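The Trouble with a Gentle Grip

What one slipped card taught a computer refurbishing workshop about its robot, and about itself

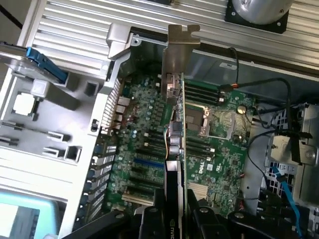
Peadar Heffernan would have you know that he'd said all along the fingers were too smooth. He said it when the arm first arrived, he said it again over tea, and he said it once more, with feeling, after the card went down. A graphics card has no proper handle on it, he points out. You or I would take it by its edges and feel our way, but the machine only knows it has closed on something, and after that it rather takes things on trust.

I had gone to see the Cullinane workshop because a friend told me they were stripping old office workstations with a robot arm and making a living at it, which sounded unlikely. Machines come in by the pallet from banks, colleges and drawing offices, and the good parts are taken out, tested and sold on. Graphics cards are among the better earners, and they are also, as I was to hear at some length, among the most awkward things in the whole box to pull.

If you have never had to remove one, it goes something like this. The card stands on its edge in a long slot on the motherboard, and a metal bracket at one end is held to the back of the case. There is usually a catch at the other end of the slot, hidden under the card just where your thumb won't go. Let the catch off, undo the bracket, and the card should lift straight up. If you forget either, it won't, and the temptation is to wiggle.

The arm doesn't wiggle. It was set up by Wendelin Moser, a patient man who came over for a fortnight and stayed the best part of a year, and he was firm on the matter. Straight up, slowly, and if the card resists, stop and call somebody. For a long while that was exactly what happened. The arm lifted, the cards came away, and now and then a lamp went on and Caoimhe Conneely walked over with a screwdriver to see what had been missed.

Then, one warm afternoon in August, a card came free of its slot quite normally, travelled a hand's width into the air, and turned. It swung between the two fingers like a pub sign, bracket end downwards, and before anyone could get to the button it had slid out altogether. The corner of the bracket landed in an open processor socket. Anyone who has looked closely at one of those will be wincing already. The socket is a bed of tiny springy pins, finer than the bristles on a baby's hairbrush, and once they are bent there is very little to be done with them.

"It made hardly any noise," Caoimhe told me. "I think that upset me more than if it had gone off with a bang."

The board was scrap, and it would have fetched 125 euro. The card, annoyingly, was perfectly fine. What troubled everyone was that the arm had not noticed. Its fingers had closed a little further when the card left them, and it carried on to the tray, opened up with great care over nothing at all, and went back for the next one.

So they stopped the line and went looking. The first idea was dust, and it was a fair guess, because the inside of an old workstation can be a dreadful place and some of it does get on the fingers. They cleaned everything. Wendelin then ran the same lift over and over on a scrap machine, and on the ninth go (by which time, I gather, most of the workshop had drifted over to watch) the card began to tip.

The cause was a dull one, as causes so often are. The arm had been taught to take each card at the middle of its length. On a short, light card that is near enough to the balance point. On a longer one with a big cooler, the weight sits well to one side, and the fingers become a sort of hinge. They could have squeezed harder, of course, but the force had been turned down months earlier, after a plastic shroud cracked. One sensible decision had been sitting quietly beside another, waiting for a heavy enough card to introduce them.

Enda Ó Briain, who keeps the workshop's fault book, showed me the entry. It is dated 2022-04-06 and it isn't about the dropped card at all. It says, in his small square writing, that a card "sat crooked on arrival at tray, straightened by hand, no damage". He had thought nothing more of it. I asked whether he minded my mentioning it and he said I had better, since it was the only useful thing in the book.

They made 2 changes in the end, and neither would win a prize. The arm now gives every card a small test lift just clear of the slot and waits a moment, and if the fingers have closed any further than they should, it stops where it is. And any processor socket without a chip in it gets a plastic cap before the case goes anywhere near the arm. Caoimhe buys the caps in bags of 650 and grumbles that they vanish like teaspoons.

The force has gone up a touch as well, though Wendelin would like it understood that this was the least of it. Peadar, for his part, got his rubber pads, and he has been very gracious about it, on the whole. They wear through at the corners and he changes them himself, with the power off and the key in his pocket, which is another rule that came in that summer.

I stayed until the kettle went on again. A long card was on its way up when the arm paused, thought better of it and lit its lamp, and Caoimhe put down her mug and went across to see about the catch.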